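Used Camera Gear: Frequently Asked Questions
Novevetti Camera Exchange, Wastham and Urkham
Updated Wed 21 December

Is a used lens as good as a new one?

Sometimes. A clean prime with smooth focus and clear glass will take the same pictures it took when it left the factory. A zoom that spent years in sports bags may not. Be wary of any seller who calls everything "mint," and that includes us. Ask what the word means before you pay for it.

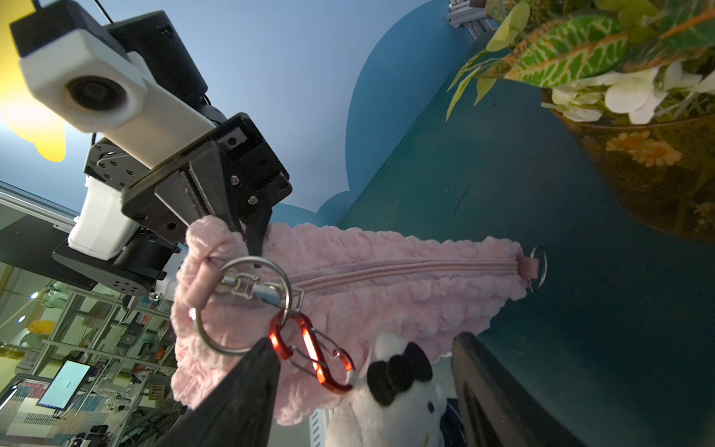 What do your grades mean?

We use 4 grades. Grade 1 looks new. Grade 2 has light marks. Grade 3 has wear you'll see from across the counter. Grade 4 is sold for parts, however nicely it seems to work in the store. The grade covers looks only - read the notes for the rest.

Does a low shutter count mean a good camera?

It means a low shutter count. We've had low-count bodies come in with sand under the dials, and high-count studio bodies that needed nothing. Some models don't report the number at all, and some reset it after a repair.

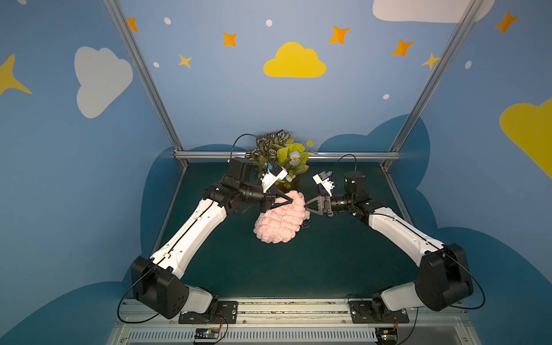 Buyer Notes, No. 20

Should I worry about dust inside a lens?

A few specks, no. Haze and fungus, yes. Shine a flashlight through the glass with the aperture wide open and look for a milky film or fine threads. "Cleaned fungus" in a listing should knock the price down hard.

What does the warranty cover?

Mechanical and electrical faults for 30 days. Drops and water aren't covered. Extended plans are sold at the Urkham store, and on a cheap body we doubt they're worth the money.

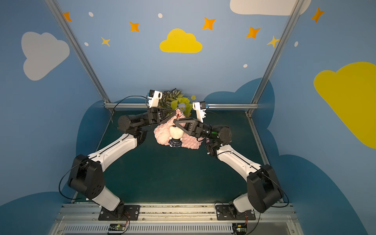
Two arms, one rail.

How do I test a lens at home?

Skip the brick wall. It mostly tests whether you can stand square to a brick wall. Put the camera on a tripod and shoot something with fine edges at several apertures, focusing again each time.
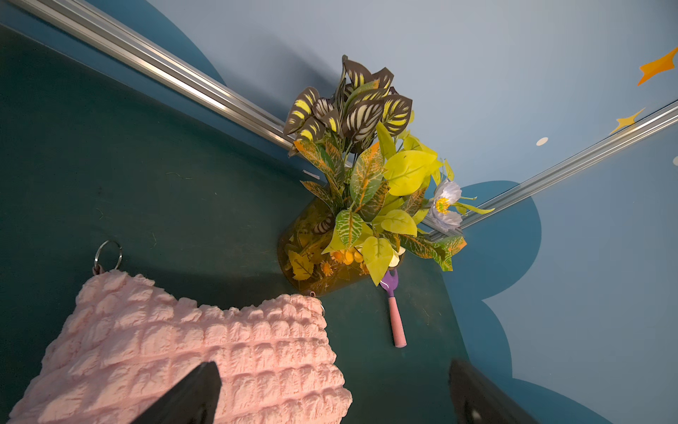
Autofocus problems are easy to blame on the lens and hard to prove. Before you send one back to our Majumder Street repair desk, try it on a still subject with strong contrast. Striped leaves like these, dark brown with yellow and cream, give the focus system clear edges to lock onto, and artificial ones won't wilt between tests. If it still misses, send us the files straight from the camera.

Can I return it if I just don't like it?

Yes, within the same 30 days, less shipping. Keep the caps.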